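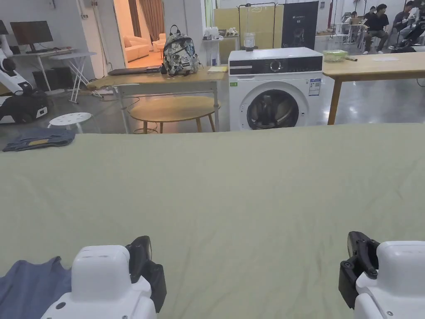
Where we've got to with the laundry room

Hello Hamish, and happy new year! You asked for a quick update on the Weerakoon grant before the next payment, so I'm writing this on Friday, January 2, 2026 with a mug of tea and a pile of other people's jeans to get through.

The big news is that the folding table is in use. We spread a big pale green sheet over it so nothing snags, and it's made such a difference (it creases a bit, but you can smooth it flat with your hand). Before, everybody was folding on their knees! The washing machine is the white front-loader with the black panel, and the clothes rack has gone in behind it, so shirts can go straight onto a hanger. Bags and laptops tend to end up on the wooden table next to it, and I've given up arguing about that.

What we've spent

The grant was 3,000 pounds and we've spent 2,870 of it. Most went on the machine and the plumbing, which Brandska did over 2 days in August and left very tidy. I'll send the receipts separately, as the scanner is being difficult again.

Still to do

I'd like a proper shelf for the powder and bottles, nearer to the machine than the one by the back wall. Malteck have quoted 60 pounds fitted and I'm happy with that if you are. We also need to settle who washes the green sheet, a question I raised in the group chat and which has so far had no takers.

The mending evenings start once the shelf is up. Do come along to one, and bring anything with a missing button!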